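The Abandoned Fixture
38 shares 2 comments

The Register of Results is maintained by the Clinalo District Football Association at its offices above the Flidari Road ground. It records every senior match in the district, home side first, with the score at full time and the signature of the referee. Entry 742 has no score. The home side is given as Travby and the visitors as Sowa, and the column reserved for the result contains the word "fog".
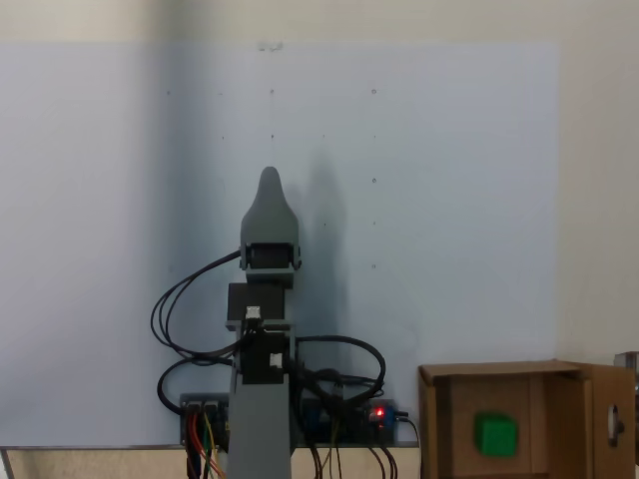 Sowa's secretary wrote that the club had been leading when play stopped, that its players had shaken hands with the referee on the understanding that the goal would stand, and that it would regard any other finding as a discourtesy. The letter was received in October and acknowledged the same afternoon.

The Registrar replied that the rules made no provision for understandings. A match was completed, replayed or awarded. Until one of these had occurred, the entry would remain open, and the league table would be printed with a dash beside both clubs.

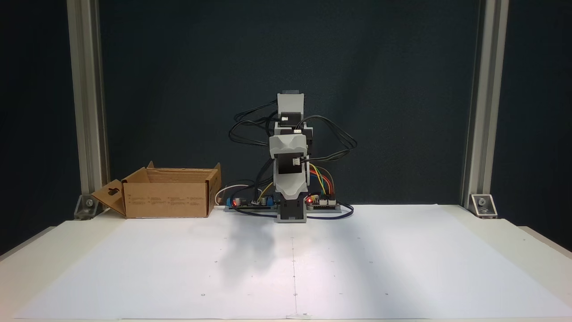

The Hearing

The parties attended at the Association's offices at half past six. Travby's captain gave evidence that he had not seen a goal. Under questioning he conceded that by that stage he had not seen his own goalkeeper either. Sowa's centre forward stated that he had struck the ball firmly, had heard the net, and had begun to run toward his teammates, whom he located by their voices.

The referee was asked whether he had awarded a goal. He answered that he had blown his whistle. Asked for what purpose, he said that he had wished to know where everyone was.

More than 200 people had paid at the gate. The Association had invited any of them to make a statement, and one did. She had been standing behind the Travby goal with her late husband's scarf around her ears. She had seen the ball come out of the white, quite slowly, and go past the post on the inside. She had not cheered, as she supported Travby, and she had not mentioned it to anyone on the bus home.
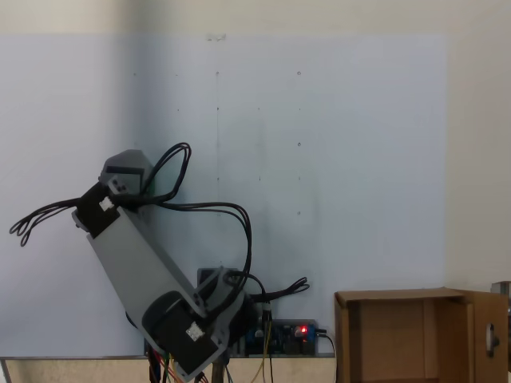

Grey arm at a lean, with a pale board behind it.

The Registrar thanked the witness and adjourned for tea. When the hearing resumed, Travby's captain asked leave to withdraw his club's objection. Leave was granted.
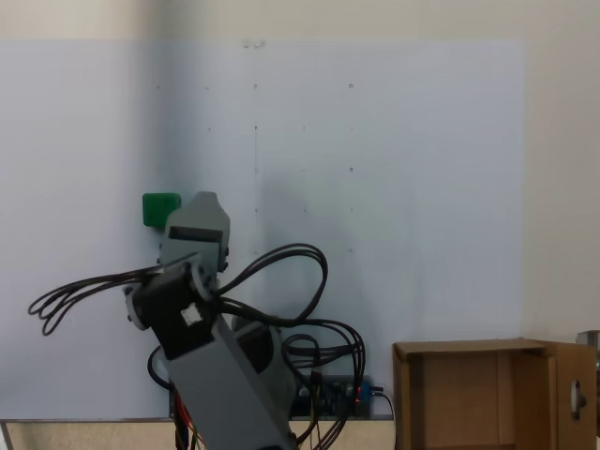
Words by Grażyna Kubiak

It was then necessary to amend the Register. The Registrar unscrewed the cap of the official pen, turned to Entry 742 and wrote the score in the space that remained, which was narrow. The existing word was not struck out. The rules required that an amendment be initialled by both clubs, and this was done on the windowsill, where the light was better.

The witness asked if she might look at the page. She read it through twice and enquired whether her name would appear. She was informed that it would not. She said that would be for the best, buttoned her coat, and asked the Registrar what time the Reserves kicked off.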